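The Belt That Everyone Has
Regional fight promotions keep minting interim champions. It is getting hard to find a reason to care who wins one.

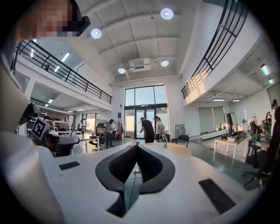 White housing, black pads and a thin dark cable, seen close up.

May 2024

The main event in Prestholm this spring was for an interim lightweight title. So was the co-main, one division up. The fight before that was for something called a continental belt, which has been contested on one continent by fighters from two neighboring counties. By the end of the night three men had gold-colored straps over their shoulders, and I could not have told you which of them was supposed to be the best at anything.

I bought my own ticket. The arena had sold 579 of them, according to the figure the promotion put on the screen between bouts, in a hall set up for 1000. The crowd was loud for the local kids on the undercard and noticeably quieter for the title fights. I don't think that was an accident.

An interim belt used to answer a specific problem. The champion is hurt, or tied up in a contract dispute, and the division can't sit still for a year. So two contenders fight, the winner holds a placeholder, and when the champion comes back they meet. The word "interim" promises that second fight. Take away the second fight and you have a prop.

Tahiri Fighting, which runs the Prestholm shows and a handful of others along the coast, has put on eight interim title fights since it started. I went through the results twice. The number that led to a unification bout is three. In the other cases the full champion left for a different promotion, or moved up in weight, or was quietly dropped from the rankings page, and the interim man was either promoted to champion by press release or never mentioned again. One of them lost a non-title fight in March and is still listed as interim champion. His conqueror is ranked fourth.

The promotion's line, given in a written reply to my questions, is that interim titles "keep divisions active and reward fighters who stay ready." Fine. I asked how much the reward was. The reply did not address that. Fighters I spoke to, all of whom wanted to stay off the record because they'd like to be booked again, described the bonus for a belt fight as small and the extra obligations as large: two more rounds to train for, more media work, a stricter clause about fighting elsewhere. One called the strap "a nice thing for my mom's house." Another said he had been told he was fighting for a title after he had already signed for a regular bout, and that the money stayed the same.

It's easy to see what the promoter gets. A poster with a belt on it moves more tickets than a poster without one, or at least everybody in the business believes it does. I'm less sure. The Clolldale card last fall had no title fights at all, just a rivalry between two gyms that can't stand each other, and people were standing along the back wall. Prestholm had three belts and a lot of empty chairs. Two shows don't prove anything, and Clolldale is a better fight town to begin with, but I would like to see the evidence for the opposite theory before I accept it as common sense.

Then there is Kotier, the ratings outfit that several of these promotions now use to decide who gets a shot. Kotier produces a number for every fighter, carried to two decimal places, and the broadcast team reads these numbers out as though they had come down from a mountain. I asked how it weighs a split decision against a first-round stoppage. I was told the method was proprietary. I asked whether promotions pay to have their fighters listed. I was told that partners support the platform in various ways.

Maybe the formula is good. A decent ranking system would be a real help at this level, where records are padded and a guy can be 9-0 against opponents with five wins between them. But a ranking you can't check is a matchmaker's opinion wearing a lab coat, and in Prestholm it produced a title fight between the second-rated and seventh-rated lightweights while the third-rated one, healthy and available, worked a corner the same night.

None of this is a knock on the fighters. The main event was very good. The older of the two had his lead leg kicked out from under him twice in the opening round, stopped checking altogether, and began timing the kicks with a straight right instead. By the fourth he was walking his man to the fence and leaning on him there, ugly and smart, and he took the decision on all three cards. I had it closer. It would have been exactly as good a fight without a belt at the end of it.

What the belt did change was the last ten minutes of the evening. The winner was asked about the full champion, and he said he'd love the fight, any time, anywhere. The champion hasn't competed in well over a year and has been posting training clips from another country, wearing another company's gear. The announcer told us to expect news on unification very soon. People were already putting their coats on.

Tahiri has its next card scheduled for Clolldale. The poster is out. It has two belts on it, and one of them is interim, in a weight class that has never had a champion.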